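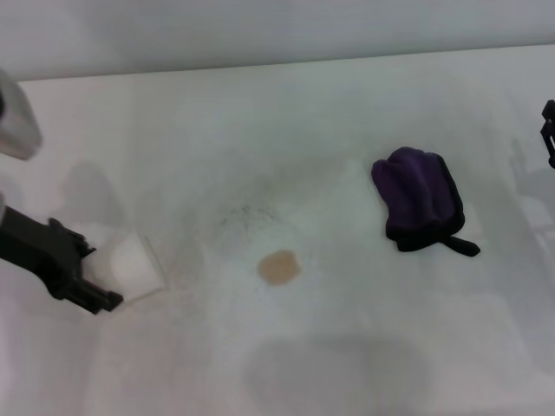
Gasell adds table-wiping task to its demonstration set

Feb 26, 2023

Gasell has added a table-wiping task to the set of recorded demonstrations it is building with Zerkent. The set now holds 2,991 episodes, 300 of them wiping.

Episodes are recorded on a two-arm station by teleoperation. An operator guides both arms through the task, and joint positions, gripper openings and camera streams are logged on a shared clock. The task instruction is stored with each episode as a single line of text.

Wiping was chosen for its contact phase. Most of the earlier episodes are pick-and-place, where the arm touches the table briefly or not at all. In a wiping episode the tool has to stay on the surface through the stroke, and the end state is judged by the surface itself. Marks are placed by hand before each episode and their positions are changed between episodes.

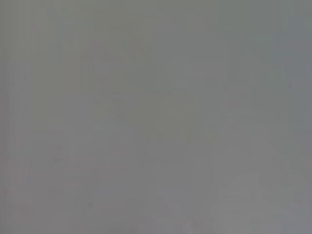

Wrist streams are kept at full length and are not filtered for focus or detail. Zerkent, which handles storage and labeling, said that dropping individual frames in earlier batches had put the streams out of step with the joint logs. Episodes are now accepted or rejected whole. Rejected episodes stay on the server with a reason code and are left out of training.

Two policies are being trained on the data, one with the wrist streams and one with the head camera alone. Howlader will run the comparison at its Linden site in May.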